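Home | About | Sites | Staff FAQ | Contact
Filed under: Automation and your job

Questions we keep getting about the Traline rollout

Is Stimedel cutting jobs over this?
No layoffs planned. Traline takes the repeat lifting and sorting, people keep the checking, the odd orders and anything fragile. Some job titles will change – letters went out in March.

Who teaches the robots?
We do. Staff who know the task do it by hand, with the hand-held grippers and headsets, and the recordings go to Dirninell for training. Paid at your normal rate, counts as a regular shift.

Do I have to sign up?
No. Saying no doesnt go on your file.

How long is a session?
2 hours, with a break whenever you want one. Arms tired, stop. Neck sore from the headset – tell the lead, straps adjust.

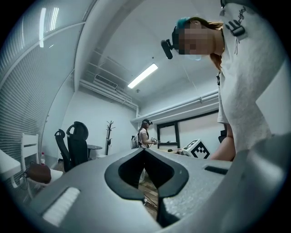
Same goes for eyes and headaches. Don't push through to finish a task, a half session is fine and you get paid for all of it.

Will the recordings be used to rate me?
No. Speed is not scored. Supervisors can't open the files.

How many people have done it so far?
244 staff, 701 sessions as of September 2021.

What happens to my old station?
Stays as is until the new line has run four weeks without a manual takeover. Then we talk, team by team, before anything gets moved.

Can I retrain?
Yes. Line tech course is open to all shifts, no test to get in. Places go in order of sign up.

Who do I ask?
Melina Dimitriou, staff desk. Email is quickest, she is on the floor most mornigns.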